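Work Table and Bench Inspection Checklist, Ruden Street Shared Workshop
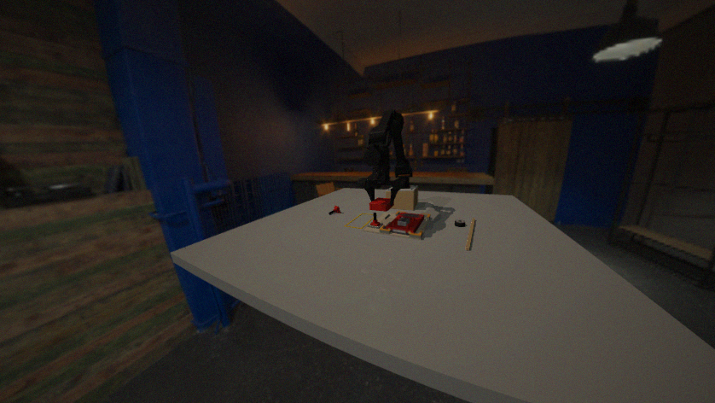

Stefaniia Marchuk
Building safety lead, Ruden Street Shared Workshop
Inspection date: 2024-07-01

Scope

This checklist covers the work tables, sewing benches, stools, power strips, lighting and floor in the main room, the cutting room and the back corridor. It does not cover the kiln shed, which has its own sheet, or the loading door, which is inspected by the landlord under the lease. Items are marked OK, FIX or WATCH. FIX means the item has to be dealt with before the next booking that uses it. WATCH means it can stay in use and gets looked at again in August.

Comments are mine unless they have initials after them.

Section A. Table tops and edges

A1. Tops free of cracks, lifting surface and burns.
OK, main room. WATCH, cutting room. The top of the Cisano table has a shallow groove along the side nearest the window where people have been running a rotary cutter without a mat. It does not catch a fingernail yet. Please use the mats. They hang on the hook behind the door and there are enough of them for every table.

A2. Edges and corners smooth to the hand.
FIX, table by the sink. One corner has a chip with a sharp lip on the underside, at about hip height for most adults. I covered it with cloth tape for now. It needs sanding and a corner guard. Tape is not a repair and I will mark it FIX again if I find tape there next time.

A3. Tops level, nothing rolls off.
OK. I put a marble on each one. The long table in the main room drifts very slightly toward the corridor but the marble stopped by itself.

A4. Tops cleared at end of day.
FIX. I came in before opening and found pins, a seam ripper with no cap and a mug of cold tea on the second sewing bench. The clearing rule is on the booking form that everyone signs. Pins go in the tin. The tin has a lid.

Section B. Legs, frames and joints

B1. All leg bolts tight.
FIX, two bolts on the Cisano table, both on the same leg. I could turn them by hand. I tightened them with the wrench from the red drawer but the thread on one is worn and it will work loose again. A new bolt is on the order list.

B2. No movement when the table is pushed from the side.
OK after the bolts were tightened. Before that the Cisano table moved enough to shake a sewing machine standing on it. If you feel a table rock, stop and tell the desk. Folded cardboard under a foot hides the problem from whoever uses the table next, and I pulled three wads of it out from under the benches this time.

B3. Folding legs lock fully.
WATCH. There are 4 folding tables in the corridor rack. All of them lock. The catch on the oldest one is stiff and has to be pushed until it clicks. I have written PUSH UNTIL CLICK on the leg in paint marker.

B4. Load plate present and readable.
FIX, one folding table. The plate has come off and only the glue is left. The other plates give 300 pounds, spread evenly. The table without a plate is to be treated as a display table for finished work until the supplier, Onyshchenko, sends a replacement. Do not put the industrial machine on it.

Section C. Stools and chairs

C1. Seats fixed firmly to the base.
OK except for the tall stool at the cutting table, which has been taken out of the room. It is in the store cupboard with a label on it. Somebody had already carried it back once by the time I finished the corridor. Please leave it there.

C2. Height adjustment holds under weight.
OK. I sat on each of them for a full minute and bounced a little.

C3. Rubber feet on all legs.
FIX. Several missing. Bare metal feet mark the floor and slide on it. I have asked for a bag of 43 feet, as that is how many the maker packs in a bag, and the spares will go in the red drawer.

C4. Seat covers whole, no exposed staples.
WATCH, two seats. The fabric has worn thin at the front edge. No staples showing yet.
Comment from front desk: One member snagged a skirt on a seat in the spring. We think it was one of these but she could not remember which.

Section D. Power at the tables

D1. Power strips fixed to the table or wall, not lying on the floor.
FIX, main room. One strip was on the floor under the second sewing bench with a foot pedal resting on it. It has screw slots on the back and there is a place for it on the underside of the bench. Ten minutes' work.

D2. No strip plugged into another strip.
FIX, same bench. Someone had added a second strip to reach the iron. The iron is to be plugged straight into the wall outlet by the pressing station and nowhere else. I have removed the extra strip and it is at the desk if the owner wants it back.

D3. Cords free of cuts, kinks and melted spots.
OK on all shop equipment. I cannot answer for machines that members bring in. If you bring your own, look along the whole length of the cord before you plug it in, including the part next to the plug.

D4. Test button on wall outlets works.
OK. All of them tripped and reset.

D5. Cords do not cross a walkway.
WATCH. Fine at the time of inspection. During the evening pattern class the lamp cord gets pulled across the gap between the long table and the wall. There is a cord cover in the corridor cupboard, second shelf. It is heavy, so carry it flat.

Section E. Lighting

E1. All fixtures working.
FIX, cutting room. One tube out and one flickering. Replace both together.

E2. Enough light on the work surface for cutting and hand sewing.
OK in the main room. In the cutting room it is poor at the far end of the table until the tubes are replaced. Use the clamp lamp until then, and clamp it to the table edge. I found it balanced on a stack of books.

E3. Emergency light in the corridor comes on when tested.
OK. Stayed on for the full test.

Section F. Floor and walkways

F1. Clear path from every table to both exits.
FIX. The path from the long table to the rear exit was narrowed by fabric bolts leaning on the wall. They belong to the Matska quilting group. I have spoken with them and they moved the bolts to the rack the same afternoon. I am keeping this as FIX because it has been on the last 2 sheets as well, and I want it checked at the next walk-round before it comes off.

F2. Floor dry and free of thread, scraps and dust.
OK after sweeping. Thread winds itself around stool casters, so cut it out with small scissors when you see it. Do not pull.

F3. Mats flat, no curled corners.
WATCH, mat at the pressing station. One corner has started to lift. Weighting it overnight may settle it. If it does not, the mat goes.

F4. Exit doors open fully.
OK, front. OK, rear, though the rear door needs a firm push in damp weather. I have mentioned it to the landlord in writing.

Section G. First aid and notices

G1. Kit stocked and in date.
FIX. Eye wash is past its date. Small bandages are nearly gone and the large ones have not been touched. Next order should be mostly small.

G2. Accident book in its place and pen attached.
OK. Two entries since the last inspection, both needle sticks, both written up properly with the time and the machine. Thank you to whoever did those.

G3. Notices readable.
WATCH. The notice about rotary cutters has faded and can only be read from close up. I will print another in larger type.

Items carried over from the last sheet

Loose handle on the red drawer: done.
Squeaking hinge on the store cupboard: done, then started again. Not a safety item, taken off this list.
Padding on the low beam by the corridor: done. The padding is gray and does not show up well. A strip of yellow tape across it would help.
Spare key for the rear exit box: still not found. A new one is being cut.

Who does what

Bolts, corner guard and rubber feet: me, when the parts come in.
Light tubes: landlord's electrician. Request sent.
First aid order: front desk.
Power strip under the second bench: me, this week.
Load plate: waiting on the supplier.

If you find something that is not on this sheet, write it in the blue notebook at the desk with the table or bench it relates to. A note that says "wobbly table" with no location takes me half a morning to trace. For anything hot, sparking or smelling of burning, switch off at the wall and call the desk right away.

The next inspection is in August and will include the kiln shed corridor door, which was left off this time by mistake.

S. Marchuk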